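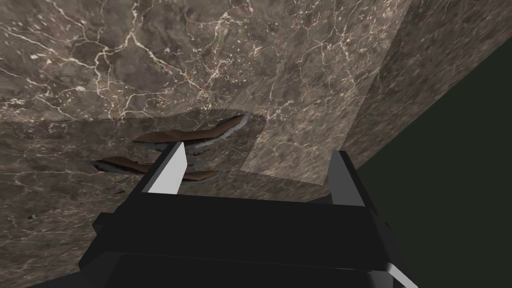 ## 4. What the diaries said about barbless hooks

I went into this part of the study expecting a boring answer, and I should say so up front. I've pinched down barbs for years, I like doing it, and I figured the diaries would show that it makes no real difference to how many trout reach the net. The picture that came back was messier than that, and a lot more fun to dig through.

The basics first. Anglers on the two waters turned in diaries covering 204 trips, 125 of them on Kultley Creek and the rest on the Gesotmont reservoir. Between them they landed 474 trout, and 211 of those came in on barbless or pinched hooks. The diary page is described in Section 3, so I won't go over every box again, but the ones that matter here are hook type, hook size, whether the fish was landed or lost, and (this was the late addition) where in the fight it got off.

The share of hooked fish that were lost, split by hook type and by water, is plotted in Figure 3 in the previous section. Keep in mind that a "lost" fish in our diaries means one the angler felt for at least a couple of head shakes. A bump and gone doesn't count. I know some people wanted those in, and I get it, but one person's bump is another person's rock, and I couldn't see a fair way of sorting them out after the fact.

### 4.1 Creek and reservoir aren't the same story

On Kultley Creek the two hook types came out close enough that I wouldn't bet my lunch on either one. Folks there mostly fish short, with a tight line and the rod high, and a trout in that pocket water gets to the net in a hurry. There just isn't much time for slack to creep in. Losses on the creek tended to happen right at the net whichever hook was on, usually with the fish on a very short line and the angler trying to reach for it with the other hand.

The reservoir was another matter. Out there the barbless anglers lost more fish, and they lost them in the middle of the fight, when the fish turned and ran at the boat or the float tube. Anyone who has stripped line like mad while a rainbow comes straight at them knows the feeling! The line goes soft, you think it's gone, and with a barb it sometimes isn't. So my favorite explanation is slack, plain and simple, and the notes people scribbled in the margins lean the same way. Still, I can't rule out that the reservoir anglers were using heavier hooks on average, and a thick wire hook that has been pinched with pliers doesn't always go in cleanly.

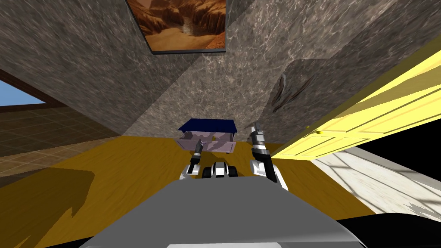 The other thing muddying the water is who picks which hook. Creek anglers on the Gatville side have had a barbless-only rule on the upper stretch for a good while now, so plenty of them have simply gotten used to it. They keep the rod bent without thinking. On Gesotmont it's a free choice, and several of the diaries came from people trying barbless for the first time that season because our flyer asked them to. I love that they did, but it does mean part of what I'm calling a hook effect may really be a practice effect. The diaries do ask how many seasons a person has fished barbless, and the answers are thin -- a good many boxes were left blank -- so I've kept that question out of the main comparison and only mention it here.

If I were doing it over, I'd hand everybody the same hooks. We did try a small version of this with the Ginting pattern, a light wire barbless hook with a slightly turned-in point, given out at the Gesotmont ramp in June. Those trips are in the totals above, but I haven't split them out on their own. Too few came back with the hook model written down, and a few of the ones that did had plainly been filled in at the kitchen table later on.

### 4.2 Time out of the water

This is where barbless looked good on both waters. We asked people to tick one of three boxes for how long the fish was out of the water: not at all, a quick lift, or longer than that. Barbless fish were ticked "not at all" more often on the creek and on the reservoir alike. A lot of anglers wrote that they ran a hand down the leader, gave the hook a little push, and the trout swam off without ever touching the net. With a barb you're more likely to be hunting for the forceps while the fish flops around.

I want to be careful here, though. The boxes are self-reported, and everyone likes to think of themselves as gentle with fish (me included). We also didn't follow a single trout after it was let go, so this section has nothing to say about survival. Air time is a reasonable thing to want less of, and that's as far as I'll take it.

I sent a short draft of these results around to the diary keepers in the fall and asked for gripes.
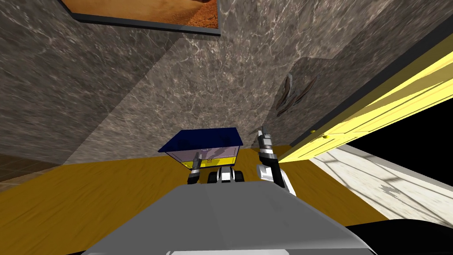

One reply said that I was being too easy on the net. The writer fishes Gesotmont from a float tube and felt that plenty of the long-air-time fish had nothing to do with barbs: "Half my trouble is the hook getting stuck in the mesh and the trout rolling itself up like a burrito. Ask people what net they carry and I bet your chart changes." I think that's a fair hit. The diary page had no box for net type, and a rubber bag and a knotted nylon one behave very differently once there's a hook loose in them. A barbed hook in knotted mesh is about the slowest thing there is to undo, so the net could be making the barb look worse than it is, at least on the reservoir, where almost everyone nets their fish.

Other replies were about wording. Several people weren't sure whether "pinched" and "barbless" should be one box or two, and some had been ticking both. I'd lumped them together already, so the totals don't move, but a pinched hook often keeps a small bump where the barb was, and I can believe that bump holds a fish through a moment of slack. The new page has them as separate boxes, with net type on the line underneath. Gatville anglers will start on it when the upper creek opens, and the Gesotmont diaries switch over in July.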